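## Comparing two-finger grippers on kitchen things

Kavitha Poojary and I spent most of February trying fingertips for the Gavbridge arm, first in the simulator and then at the bench. These are the tips we kept.

- Start with the arm parked well clear of the table. Runs that began low gave us bumps that had nothing to do with the gripper.
- Use the same items for every gripper you test. Swapping a pear for an apple halfway through spoils the comparison.
- Keep the approach speed fixed. Change fingertips or speed, never both in one batch. 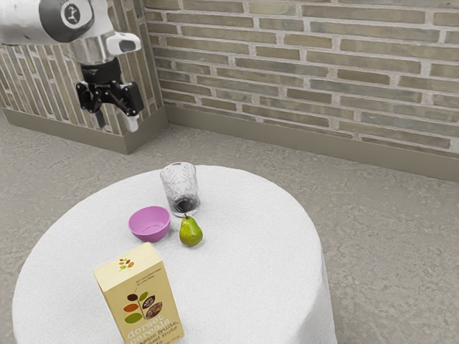 *Glass, bowl, pear and cereal box on the round table, gripper up and clear of them.*

Take the bowl by the rim, one finger inside. Go for the pear low, where it is widest. A tumbler with a drink in it should be lifted straight up and slowly — we allowed six seconds. Cereal boxes want a light grip across the narrow sides.

We ran 154 tries with the Flokia pads and the same number with the Filtari ones. Flokia held the pear better. Filtari let go more cleanly, and I'd pick them for boxes.

Write down the pad, the grip force and the item after each try. Kuo-hua Lui has a blank log sheet if you want to copy ours.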